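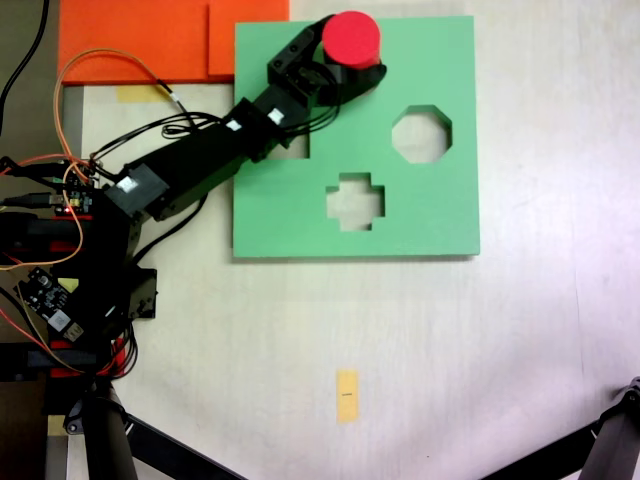
Le bras Skerus en prise sur le cylindre rouge, planche verte dessous.

Le kit Skerus est vendu 448 euros chez Reisinger, port compris, sans alimentation. J'ai payé le mien. Il est monté sur ma table depuis le mois d'avril et j'attendais d'avoir fait tourner un programme complet avant d'écrire quoi que ce soit. Les notes qui suivent concernent la version livrée avec la carte de commande et la pince à doigt courbe ; il existe une version à ventouse, que je n'ai pas essayée.

Montage

La notice tient sur un dépliant. Les vues éclatées sont justes, à une exception près : l'empilement des plaques et des entretoises de la base est dessiné à l'envers à l'étape 30. On s'en aperçoit quand les perçages ne correspondent plus, et il faut redémonter jusqu'à la première plaque. Les entretoises rouges sont toutes de la même longueur, donc pas de risque de confusion de ce côté. Les vis, en revanche, sont livrées en vrac dans un seul sachet, avec deux longueurs très proches. Un pied à coulisse aide.

Les servos arrivent avec leur identifiant déjà programmé et une petite étiquette blanche collée sur le boîtier. Conservez ces étiquettes. Si vous intervertissez deux servos au montage, le logiciel ne le détecte pas et le premier mouvement part dans la mauvaise direction, à pleine vitesse si vous n'avez pas baissé le couple maximal dans les réglages. Je l'ai appris sur l'articulation du coude, sans casse.

Logiciel

Le kit est compatible avec Kinow, qui sert à la fois à l'étalonnage et à l'enregistrement des trajectoires. L'installation sous Linux ne pose pas de problème particulier, à condition d'ajouter l'utilisateur au groupe qui a accès au port série. L'étalonnage consiste à amener chaque articulation à ses deux butées, puis à une position médiane. Comptez une soirée la première fois, quelques minutes ensuite. Le fichier produit est un simple texte lisible, ce que j'apprécie : on peut corriger un décalage à la main sans tout refaire.

Deux défauts gênants. L'interface n'affiche pas la température des servos, alors que ceux-ci la renvoient sur le bus (il faut passer par la ligne de commande). Et l'arrêt logiciel coupe le couple d'un coup, si bien que le bras retombe. J'ai ajouté un script qui le ramène en position de repos avant la coupure, et un interrupteur sur l'alimentation pour le reste.

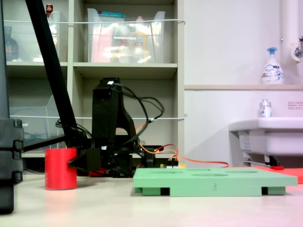
Le passage des câbles est le point faible du kit. Reisinger fournit des longueurs uniques, calculées pour l'extension maximale, et aucun guide entre les segments. Bras replié, l'excédent doit bien aller quelque part : sur mon installation, le faisceau noir part du haut du segment vertical, fait une boucle vers l'extérieur et redescend vers la base, pendant que les fils plus fins, orange et rouges, courent sur la table derrière la planche verte. Cela fonctionne, mais la boucle dépasse du gabarit du bras et il faut en tenir compte en définissant les limites de la zone de travail dans Kinow. Des colliers velcro tous les deux segments améliorent les choses. Évitez les colliers serrés au poignet, ils tirent sur le connecteur en fin de rotation.

Prise et dépose

J'ai travaillé surtout avec des pièces de jeu d'enfant, cylindres et planches à formes. Le cylindre est un bon cas d'essai pour cette pince : le doigt courbe l'entoure par le bas et le centre à la fermeture, ce qui rattrape une partie de l'erreur de position. Sur des pièces à faces planes le rattrapage disparaît et l'on voit tout de suite le jeu de la transmission, surtout bras tendu.

J'ai enregistré 61 trajectoires de prise dans Kinow, puis rejoué la même séquence à différentes vitesses. À vitesse réduite, la répétabilité me convient pour ce type d'exercice. À pleine vitesse, le bras oscille à l'arrivée et il faut insérer une pause avant de fermer la pince. Un profil d'accélération réglable par articulation existe dans le firmware, mais il n'est pas documenté en français, et la page anglaise renvoie à une version antérieure.

Et l'Elleo ?

On me pose la question à chaque billet sur le sujet. L'Elleo est mieux fini, ses câbles passent dans les segments et son logiciel est fermé. Pour apprendre la commande de bas niveau, je garde le Skerus. Pour une salle de cours où personne n'a envie de ressortir le tournevis, je prendrais l'Elleo.

Prochain billet : la version 2 du firmware et le remplacement des colliers par une gaine tressée, si la gaine arrive.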